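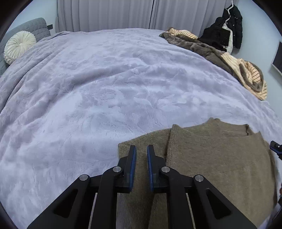

How often does a plush blanket need a wash?
Far less often than the label on the detergent bottle would like. For most beds, once a month does the job, and sooner if there has been a spill or a pet on it.

2024-01-22

HILLDEN BEDDING SURVEY FINDS PLENTY OF WASHING, LITTLE PROOF IT HELPS

Hillden, the home textiles advice service, today released the results of its household bedding survey, which drew replies from 2,426 homes. The survey asked people how they wash, dry and store blankets and knitwear, and whether they were happy with how things came out.

Of those who replied, 1,164 said they wash their top blanket every week. They were no happier with its feel than people who wash theirs monthly. Hillden has seen plenty of claims that frequent washing "revives" soft pile. It asked 12 makers of such products for evidence and was sent mostly brochures.

The light and dark patches that show up on short, soft pile were the most common worry. These are usually fibres lying in different directions. A hand brushed across the blanket will shift them, and no spray is needed. Hillden would like to hear from any company that can show otherwise.

Knitwear drew its own complaints. Another 142 homes reported a sweater stretched on a hanger. Hillden's advice is dull but cheap: spread the sweater out on the bed, fold in the sleeves, and keep it in a drawer. Padded hangers sold as "knit safe" may be fine for a light cardigan. Hillden has yet to be persuaded about heavier ones.

The service also takes a dim view of fabric softener on plush blankets, whatever colour they are and whatever the bottle promises. Try a wash without it first and see if anyone in the house notices.

A plain-language care sheet will be mailed out in March. It carries no advertising and recommends no brands.

Survey questions and full results are available from Hillden on request.

ENDS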